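Pletcombe publishes free good-practice guide for two-armed robots working on shared benches

November 2022
By Snædís Norðdahl, Pletcombe

Well, it's finally out! After more drafts than I care to remember, the Pletcombe bench guide is ready to download, and I'm very pleased to be the one telling you about it. It is a free, plain-language guide to good practice for small two-armed robots that work on tables in ordinary rooms – offices, teaching labs, workshops, the sort of place where people walk past with a cup of tea.

I should say straight away what the guide is and what it isn't. It doesn't replace the law, the formal safety standards or your own risk assessment, and you'll still need all of those. What we wanted was something to sit next to them, written for the person who has to set up the bench on a Tuesday-or-any-other-day sort of morning and wants to know where to put the laptop.

I've been at Pletcombe long enough to remember our first set of bench rules, which I wrote myself and which ran to one side of paper. Half of it was about keeping drinks away. The new guide has 80 pages and 4 main chapters: laying out the bench, handing over between arms, working near people, and keeping a log. It draws on 229 written comments from people who run these machines, and my colleague Wahyudi Wibisono read every single one (he still speaks to me, which is kind of him).

The chapter I'm fondest of is the one on handing over between arms. Two arms working on one small object are a different matter from one arm working alone. The grippers come very close together, the cables move with them, and the thing being held might be as light as a sheet of paper. We used paper folding as our running case all through that chapter, and I'd happily recommend it to anyone as a practice task. Paper is cheap, it shows every mistake, and you can talk about it with visitors who have never been near a robot in their lives.
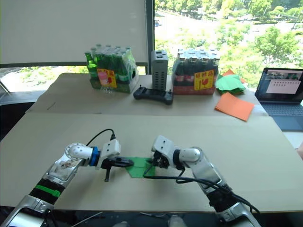

Photo: Pletcombe / Veikko Salminen

With the fingertips of two grippers almost touching over one green sheet, you can see why we spent so long arguing about clearances. The guide asks you to agree a closest distance for your own arms before you start, write it down, and test it slowly with nothing between the fingers. It also asks you to look at cable loops with the arms at full stretch as well as at rest. That last bit came from the comments, and I'm a little embarrassed that we hadn't thought of it ourselves.

Then there's the bench itself. We suggest keeping the working table for the job in hand and putting spare sheets, hand controllers and anything else you'll want later on a second surface. Glass gets its own short section: keep it off the working table unless it's part of the task, and if it's stored nearby, check that the arms can't get to it in any position. If you're following along on a laptop, set it where you can read it without leaning over the arms. Simple stuff, but it's lovely to have it written down in one place.

The log was the hardest chapter to agree on. Þórarinn Arnardóttir, our head of standards, wanted a full page for every session. Asger Vídalín, who runs the benches day to day, wanted one line. They met somewhere in the middle, with a short form that covers who was in the room, which stop controls were checked and what was changed from the time before. We tried the form over 1377 sessions before we settled the wording, and I'll let Asger have his say:

"I was the grumpy one about paperwork. I fill this in while the arms are going back to their start position, and I do read the old ones now, because they're short enough to read."

Two partners helped us along the way. Jevstead lent us their training room and their patience, and Dundora turned my scribbled bench plans into proper drawings. Thank you both – the drawings in particular are miles better than anything I could have managed.

The guide can be copied and handed out freely as long as the text isn't changed. If you do want to adapt it for your own site, drop us a line first and we'll send the editable version, along with the blank log form. We'd also love to hear where it doesn't fit your work. Arms on moving bases aren't covered yet, and neither are benches shared by two robots, so if you have experience of either, please get in touch with Wahyudi at the Pletcombe press desk.

Printed copies are available on request for schools and colleges.

Last updated: November, to correct the order of the drawings in chapter two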